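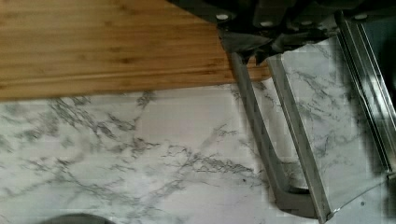
February, Unit 409, evening entry

The counter review asked for by the residence office was carried out today, and this entry records it for the kitchen diary. The office wishes each unit at Sternen to settle where its equipment is kept before the new cooking term begins, and to write down the reasons for any change while they are still fresh. Unit 409 was reviewed first at my request. I have kept this diary through two terms and have complained in it more than once about the counter, so it seemed correct that I should be the one to begin. I started with the wooden cutting board, which has been the main subject of disagreement in this kitchen. It is a good board, honey-colored, with a close straight grain running along its length, and it shows up well against the white surface with the gray veins. Ms. Quansah holds that the board should live on the counter at all times. Mr. Koubek holds that it should stand upright in the cabinet when it is not in use. Both views have been put to me several times, and both are now on record.

The review began at 10 in the morning. Present were Naa Quansah, Libor Koubek and myself, with Joaquín Núñez from the residence office joining us for the second part. Ju-won Chae had a class and sent her remarks in writing. Kojo Nyarko was present for the discussion of the mugs and left after it.

On the matter of the board, I have to report that no final agreement was reached. It was accepted that the board takes up a good deal of the best working space. It was also accepted that it is heavy enough to be a nuisance to lift in and out of a low cabinet, and that when it is put away people tend to cut directly on the counter, which is against the kitchen rules and bad for the knives. Mr. Núñez proposed that it stay out for the length of the term, be wiped after each use, and be stood on its edge overnight. Mr. Koubek asked that his preference for the cabinet be noted. It is noted.

I should add a remark on the oiling of the board. The jar of board oil supplied by Maser was last opened before the holiday, and I could find no entry for it after page 23 of this diary. I have therefore put oiling down as my own task for the first week of each month. If I am away, Ms. Chae has agreed to do it.

We then went through the small appliances in turn. This was slower than expected, as each of them has a defender.
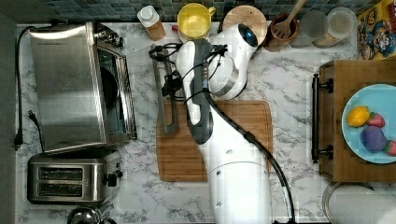 The long counter, from the toaster oven back to the tiles.

The toaster oven was discussed first, being the largest item. It is a stainless steel model and takes up the left side of the counter. The question before us was whether a unit with a full oven needs it at all. Ms. Quansah stated that she uses it on most evenings and that the full oven takes too long to heat for one person's supper. Ms. Chae's written remarks said the same in fewer words. It was agreed that the toaster oven will remain. The round pan kept inside it was a separate point. I had asked that nothing be stored in the toaster oven, on the grounds that someone will one day switch it on without looking. Ms. Quansah replied that the door is glass and that the pan can be seen through it. I have withdrawn the request, though I would ask all residents to look.

Mr. Núñez raised the question of the black power cord. The office prefers that cords be kept behind the appliances and away from the edge of the counter, and he asked us to gather the slack and fasten it. Mr. Koubek has a supply of cloth ties and will see to it. I have also asked that a plug be set down well clear of the board whenever it is taken out of the wall. This has been added to the kitchen rules as rule 5, which had been vacant after the old rule on guest shelves was removed.

The two-slot toaster stands next to the toaster oven, and Mr. Nyarko asked in passing whether we require two machines for bread. I think the question was fair. The answer given by Ms. Quansah was that the toaster is for the morning and the toaster oven is for the evening, and that the two groups of users hardly overlap. It was decided to keep both until the end of the term and to look at the matter again then. The crumb tray is to be emptied by whoever is on the weekly rota. I drew attention to this with some firmness, having emptied it myself more often than the rota would suggest.

The kettle was approved without discussion. I record this because it was the only item of the day to be treated so.

The flat metal utensil was assigned a place in the long drawer. It has been the custom in this kitchen to leave it on the board between uses, resting at an angle, and I accept that this is convenient for the person cooking. It is less convenient for the next person. Ms. Quansah and I exchanged views on this and I believe we understand each other. While something is being cooked it may rest on the board. Afterward it is to be washed and put in the drawer.

The row at the back of the counter, in front of the small blue-gray tiles, took up the rest of the first hour. My own position is that the back row should be limited to things that are used daily. The tiles need to be wiped, and every object standing before them has to be moved in order to do so. Mr. Koubek supported me. It was agreed that the white plastic bottle may stay, and that it should be kept with its cap closed. The yellow mug may also stay. Mr. Nyarko spoke in favor of the yellow mug at greater length than was needed, as no objection had been made to it.

I come now to the mugs in general. Under the present arrangement each resident is allowed to keep one mug on the counter, and the rest belong on the shelf. This arrangement was made before the term began and was meant to be temporary. Ms. Chae wrote that she would prefer hooks. Mr. Núñez answered that hooks cannot be put into the tiles, and that the underside of the wall cabinet would have to be inspected before anything is screwed into it. He will ask. Until then the present arrangement continues, with the addition that a mug left on the counter should have its handle turned away from the edge. I had a sleeve caught in one during the winter and would prefer that this not happen to anyone else.

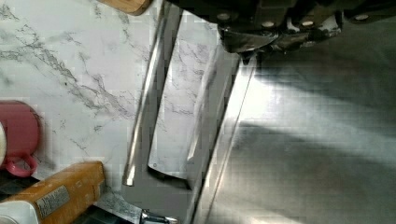 The red mug in its usual company, with the board just beyond.

The pinkish-red mug deserves a line of its own. It has been in the unit longer than any of the present residents, its finish has faded a little, and it is not on the list of property that the office gave us. Mr. Núñez offered to enter it on the list. The residents present were in favor, and the mug is now the property of Unit 409. Its use is open to all. Mr. Nyarko, who had come chiefly for this item, then excused himself.

After the mugs we dealt with dry goods and packages. Ayaaba, from whom the unit orders its staples, will deliver once a month in the new term. I would ask that packages be put away on the day they arrive. The orange-brown block with the white label has been referred to in conversation as belonging to everybody, and this is a description I do not find useful. Food on the counter should carry the initials of a resident or the word "unit." The printing on labels of this kind is very small, and a resident in a hurry will not stop to study it. A marker will be kept in the long drawer for this purpose, and I have tied a string to it.

Mr. Núñez then read out the general remarks of the office. They concern the care of the counter surface and will be the same for each kitchen in the building. Spills of lemon juice, vinegar or coffee are to be wiped at once. Nothing taken directly from the stove or the toaster oven is to be set down on the white surface, and a cloth or the board should be used in its place. I asked whether there was a recommended way of telling a mark from a vein, the veins on ours being very dense in places and rather faint in others. Mr. Núñez suggested running a damp cloth over the spot and looking again from the side. I tried this in one place after the meeting and came to no firm view. The place is near the board and I shall look at it again in daylight.

The cooking term itself was mentioned only briefly. Culitance will again provide the weekly menus, and the first of these is a vegetable dish that requires a great deal of chopping. Ms. Quansah observed that this settled the matter of the board. Mr. Koubek observed that it settled the matter for the first week. I closed the meeting shortly afterward.

In the afternoon I wiped the tiles, moving each item in the back row forward and returning it when I had finished. I also cleared the long drawer of two broken peelers and a quantity of rubber bands. The rubber bands have been placed in a jar. The drawer still sticks on the right side, and I have asked the office to send someone to plane it.

Ms. Chae returned before supper and was given an account of the decisions. She is content with all of them except the hooks. She made toast and emptied the crumb tray without being asked, and I have marked her down on the rota accordingly.

Outstanding at the time of writing: the inspection of the wall cabinet, the cloth ties for the cord, the sticking drawer, and the oiling of the board, which I intend to do tomorrow before breakfast if the jar can be opened.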